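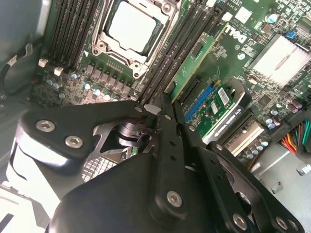

It would have been quicker, one Wavelgate operator wrote in the margin of a session log, to put the memory in myself and tell the robot about it afterward. The remark is often repeated in discussions of robot teaching by demonstration, usually by people who have just spent a morning doing it.

Robot teaching by demonstration is the practice of showing a robot a task instead of writing out its motions in code. A person carries out the task through the robot, the robot's movements are recorded, and the recordings are used either for direct playback or as training data for a control program. The field also goes by "programming by demonstration," "imitation learning" and, among operators, several shorter names.

Methods

Two approaches are in common use. In hand guiding, the arm is put into a compliant mode and the operator takes hold of it and pushes it through the motion. It is easy to learn and needs no extra equipment. It also puts a human forearm between the work and any camera that was supposed to be watching, and it tires the shoulder.

In remote control, or teleoperation, the operator moves a separate input device and the arm follows. The device may be a smaller copy of the arm, a handheld controller or a six-axis mouse. Teleoperation keeps the operator's hands out of the way, at the price of most of the sense of touch. Beginners tend to discover the loss when a part stops moving and the arm does not.

Hand guiding is preferred for wide, slow motions and for setting fixed positions. Teleoperation is preferred where the recorded pictures matter, as they do when a vision-based program is to be trained. Some workshops use both in one session and argue about it during breaks.

Computer assembly as a task

Desktop computers are a favorite subject. They are cheap secondhand, they come apart and go back together, and they contain a range of insertions from forgiving to spiteful. A drive in a plastic caddy slides along rails and more or less wants to go home. An expansion card must be upright and square to its slot. A memory module must be lined up with its key, pressed evenly, and pressed harder than any sensible person would like.
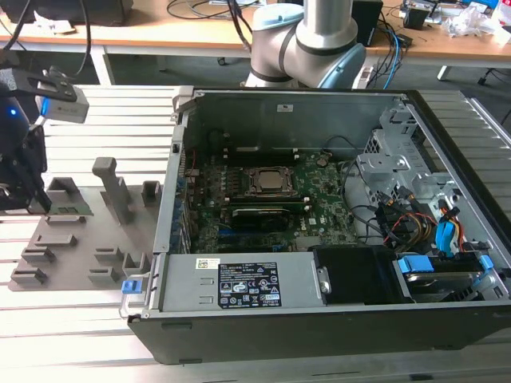 Loose parts are normally set out in holders beside the machine, so that each demonstration begins from a known arrangement. The Flornmont procedure, widely copied, asks the operator to return every part to its holder between takes and to shift the starting pose of the arm slightly each time. Operators comply with the first half. The second half is the one that helps the program cope with small errors, and it is the one most often skipped before lunch.

Quantity and quality

How many demonstrations a task requires is a matter of long dispute. The Arruda project trained a card insertion on 100 recordings, then on 1,000, and finally on 3,000. It reported that the largest set did best and that a set of 1,000 made by careful operators came uncomfortably close to it. Reviewing the collection, the project removed every take in which the operator had hesitated above the slot. The resulting program was brisk and confident, including when it was wrong, and 11 of the hesitant takes were put back.

Habits are copied along with skill. An operator with a fondness for tapping a card twice before pushing will produce a robot that taps twice, and no line of code can be found to blame.

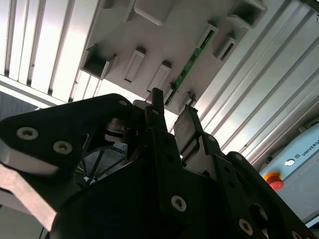 Photo: Roswood workshop, 15/06/2019. Reproduced with permission.

Wrist cameras

Many setups carry a camera at the wrist in addition to one or more fixed views. The wrist view moves with the gripper and stays close to the fingers, where a fixed camera may be blocked by the arm itself. When the arm turns away from the work, the same camera faithfully records whatever else the room has to offer. Such footage is trimmed by some groups and kept by others, on the theory that a program should know what looking the wrong way looks like.

Criticism

Critics note that the method moves the labor of programming onto operators without clearly reducing it. Supporters reply that an operator can be trained in an afternoon. The Roswood guidelines recommend short sessions and a written note of every failed take, a rule its own logs observe until the middle of May.

See also: Force control; Kinesthetic teaching; Teleoperation; Visual servoing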